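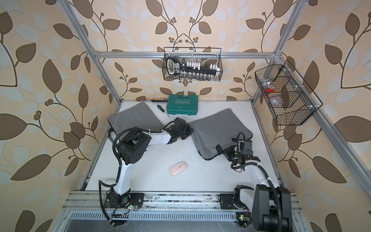 3.2 Course records and marking

The optics course at Gunenwood runs in the spring term and combines a weekly lecture with a laboratory class on Wednesday. We used the records of 408 students who had completed both parts. Students who joined after the second class were left out, as were those repeating the course.

Laboratory reports were marked by two tutors working apart. Where their marks differed by more than one grade, the report went to McAlister, whose mark was final. This happened with 38 reports, most of them on the diffraction exercise. The wording of that exercise was changed in August and the new version is the one given in the appendix. 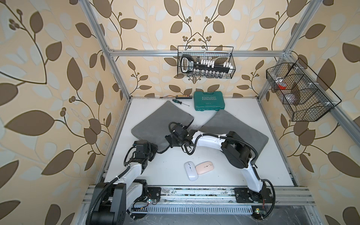 Page last changed: Wednesday, 14:19

Figure 2. Two robot arms over a white table with two gray pads, two computer mice and a teal toolbox marked "EXPLOIT".

Attendance was taken from the Codik sign-in sheets. These were incomplete for the evening group, and 19 students had no entry for one or more classes. We treated a missing entry as an absence only if no report was handed in for that class – the same rule Tangen used in the earlier study at Brestier.

Lecture marks came from the written examination alone. The short tests set during the term did not count towards the grade and are not used in what follows.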